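Reading time: 5 min

Handheld grippers vs teleop for cloth - is anyone getting real numbers?

steelwool_ken
Tue 24 October

We've been asked to look at laundry folding for a small hotel customer and my boss came back from a trade show sold on collecting demos with handheld grippers. No robot in the loop, you walk around with one in each hand, do the chore, and the policy learns from the wrist video. The Jurkon salesman told him 600 demos would get us a folding policy "in most homes." I asked which homes and got a brochure.

I've done teleop on arms for years. It's slow and it's miserable and I still trust it more. With teleop, whatever the operator did, the robot has already done. With handhelds you're recording a person with funny hands and hoping.

Talk me out of it, or don't.

pallet_jockey

Half out of it. I ran teleop on a Bandier cell last year, two arms, towels only. A good operator took 12 minutes to get through what a person does while talking on the phone. Nobody wants that job and they get sloppy by lunch, so your "trusted" data is a tired guy dragging a towel by the wrong corner. I've watched plenty of it back.

Handheld data is at least done at close to human speed.

steelwool_ken

Human speed is my problem with it! The arm can't do human speed. You play that back slower and cloth doesn't behave the same. A flick is a flick.

mossy_encoder

We use handhelds, have since September, so put me down as biased. Nobody sensible records flicks. You tell people to move like they're underwater. If your collectors are snapping sheets, that's a training problem with your collectors.
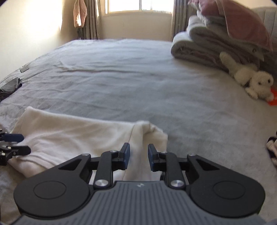

What bothers me about this thread is everybody arguing speed when the hard part of cloth is the approach. Where do the fingers go before they close, and can the policy see enough to make that choice? Take the grab above: cream cloth on a blue-gray bedspread, gripper open, and the fingers right over the folded-over end with the seam in it. A thick edge like that is a sane place to pinch, and there's a decent view of it between the fingers. Now ask what the wrist view gives you of the rest. The near edge of the cloth disappears under the gripper body, and the other gripper only just makes it in at the left. So the policy has to remember or guess. That's a fair criticism of wrist-only handhelds and I'd rather argue about that one.

steelwool_ken

OK, that's useful, thanks. Also makes my case though. On our teleop rig there's an overhead camera and I'd have the entire outline of the garment.

mossy_encoder

Sure, on one table, in one room, under one light. How many beds have you hauled that rig to?

steelwool_ken

None. It weighs more than my truck wants to carry.

tinplate77

I'm going to be the grump. I don't believe either camp. I sat through a Groltden demo where the thing folded shirts nicely, and then somebody asked for a shirt out of the audience and they "didn't have time." Came from 182 demos, they said, all the same brand of shirt. I don't care how you collected it if it's all one shirt.

pallet_jockey

Which is the argument for handhelds, tink. You want variety, you send people into bedrooms with pillows and stuffed toys lying around, curtains, bad sun coming through the window. That dog on the right is worth something to me. A policy that's only seen a bare table is going to try and fold the dog.

tinplate77

Or it learns there's always a dog. Clutter isn't variety if you film the same bed all afternoon. I want to know how many different beds, and vendors never lead with that number.

mossy_encoder

Agree with that, and it's a real failing on our side too. Our first batch had plenty of episodes and very few rooms. Looked great on the held-out set, which was the same rooms. We threw out a lot of it.

relay_clicks

Question from someone who only does pick and place. How do you know the arm can reach what the person did with the handheld? I lean over a bed without thinking about it. An arm bolted to a stand can't lean.

mossy_encoder

You check every episode against the arm's kinematics afterward and drop the ones that don't fit. We lose over 50 out of a normal week's worth. It hurts. Reaching to the far side of a wide bed is the usual offender, then twisting the wrist past where the joint stops.

steelwool_ken

See, that's what I mean by hoping. With teleop the arm just won't go there and the operator finds out right away.

mossy_encoder

Yes. You also pay for a robot for every operator. Pick your pain.

pallet_jockey

Nobody's mentioned contact. On teleop without force feedback the operator is guessing at the grip. With a handheld you feel the cloth drag through the tool, at least a little. My towel operators used to grab the tablecloth along with the towel constantly and not know it until everything slid.

steelwool_ken

I'll give you that one. We pinched the table cover so often that we glued it down.

tinplate77

And then the policy learned that pinching the cover is free.

steelwool_ken

...yeah. It did.

relay_clicks

Has anyone mixed them? Handheld for the bulk, then a small amount of teleop on the actual arm?

mossy_encoder

We're trying that now. The Ramasamy people swear by it but they also sell both halves, so take it for what it's worth. Early impression is that the teleop part helps mostly with the last bit of the grasp and does very little for deciding where to go. I wouldn't put that in a report yet.

tinplate77

"Early impression" is the most honest thing in this thread. Come back with success rates on beds you didn't record on, cloth you didn't buy, and somebody else doing the counting.

steelwool_ken

Here's where I am. I'm telling my boss no on the big package. I'll ask Jurkon for a loaner pair and record in four or five of the customer's own rooms with their own linens, then run it on our arm with nobody touching anything. If they won't lend, that tells me something too. mossy, can you message me how you do the reach check? I'd want that in place before anybody picks up a gripper.

mossy_encoder

Will do tonight. Mount your arm numbers first, base height especially. We got ours wrong and had to redo the filter.

Contact the moderators | Copyright the forum and its posters | Back to top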